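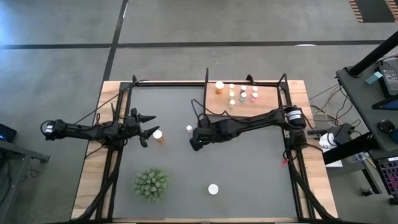 Shared Workshop Robotics, Evening Section
Handout 5: Two Arms, One Bottle
Instructor: Daranee Rattanakul
Revised 22 November 2024

By now you have a pair of arms that move when told and mostly stop when told. Tonight we ask them to handle small containers, a job you have been doing since you were four and have never once thought about. Prepare to think about it.

1. Why pill bottles

They are cheap, light, and badly behaved. A wooden block forgives a sloppy grip. A narrow vial with a smooth wall tips over if you breathe on it, and then rolls, always toward the edge farthest from your chair. Bottles also come in different widths, so one saved grip setting will not carry you through the whole set. Fadwa Farouk tried that in May with a setting she called "universal." We still find vials under the bench.

2. Before you power up

Check that both bases are tight on the rail. Run each arm through its full reach with the table clear, and watch the cables while you do it. A cable that looks slack at home position can be a guitar string at full stretch. Leave a loop.

Set the speed limit in Plurnero to the low profile. Yes, it is slow. Slow is how you get to keep your fingertips.

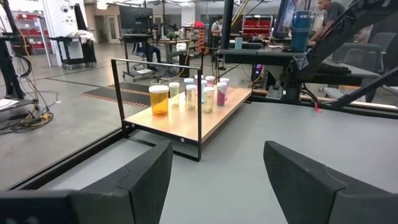

The open width of the fingers should be saved before anything else, under your own name and not under "test," "test2," or "final." Close them on nothing, zero the reading, then open again. If the two fingers do not meet at the middle, the fault is nearly always the left coupling, and the cure is a hex key and some patience. The spare keys live in the drawer marked Kubo, for reasons lost to history.

Put your hand over the stop button during the first run. Over it, Hongjun. Not near it.

3. The approach

Teach the arm three points for each container: one above, one at grip height, one above again. Students like to skip the last point and go straight sideways after the grip. This works beautifully if there is only one object on the table.

Grip the body, below the cap. Caps turn, and some of them come off, and a cap held proudly in the air with no bottle under it does not count as a pick.
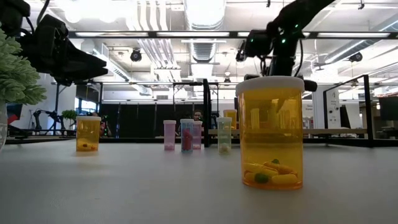 4. What the camera will get wrong

Clear plastic is a nuisance. Depth readings come back from the wall of the bottle, or from what is inside, or from whatever is behind it, and Deltier will report all of these with the same confidence. Learn to distrust a clean number. Misaki Sakamoto spent up to 5 hours adjusting a pick height before she found the software had been measuring the pills. 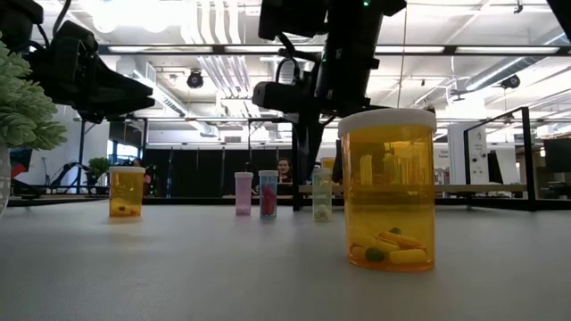 Labeling your training shots is dull work and you will do it anyway. Mark the whole outline of each container, including whatever part is hidden, and tick the "occluded" box when one stands in front of another. The amber bottle behind the green vial, with little more than its upper part and white cap showing, is the usual trap: half the class draws a box around the cap and moves on, then wonders why the arm wants to pick up something the size of a coin. Bright streaks on the big bottle are reflections. Do not label those either. Someone will.

5. For next session

Each pair brings 2 saved pick routines, one for a wide bottle and one for a narrow vial. Log every attempt, including the embarrassing ones. A log with no failures in it will be read as fiction and graded accordingly.

Replacement finger tips are in the Avura box. Sign for what you take. Freya Treloar has the list and a long memory.

Related handouts
Handout 4: Homing, Limits, and the Stop Button
Handout 3: Wiring That Survives Movement
Mounting Arms on a Rail Frame
Saving and Naming Your Routines
Bench Rules for Evening Students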